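4.2 Contact-state labels for hinged containers

The Jotlow planner needs to know when a lid is being held and when it has been let go. In the first version of our tracker, these two states were told apart by the distance between the fingertips and the nearest tracked edge. This worked on large doors and drawers but did poorly on small boxes, where the fingers hide most of the edge they are holding.

We replaced the distance rule with a per-hand contact head. For each hand, it predicts one of four labels (free, touching, gripping, pinching) and a link to one object part. The two hands are labeled separately. In Figure 4, the left hand grips the upper edge of the open lid with bent fingers and the right hand pinches its side near a small tab, so both hands link to the same part under different labels. The loose hoops, rings and chains to the right of the box should receive no link at all. They are thin, they overlap, and several are tangled, so the segmentation stage tends to merge them.

The head was trained on 2,840 clips from the Heltudholm set and tested on 219 held-out clips. We used a batch size of 32 and evaluated on the test clips only once, after all thresholds were fixed. Clips were cut so that each has at least one hand on a hinged part. Labels were drawn in Flitix, which stores the part link next to the hand mask and rejects any gripping or pinching label that has no link.

Figure 4. Both hands on the lid of a small jewelry box, with loose jewelry on the desk beside it.

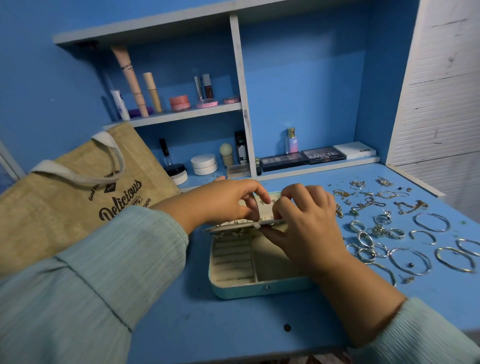
Hidden edges remain the main source of error. When the fingers curl over a rim, the head often picks the right part but swaps gripping and pinching. The Cardoso smoothing filter removes short swaps at a window of 500 ms, at the cost of a later release signal. We kept that window for all planner runs in Section 5.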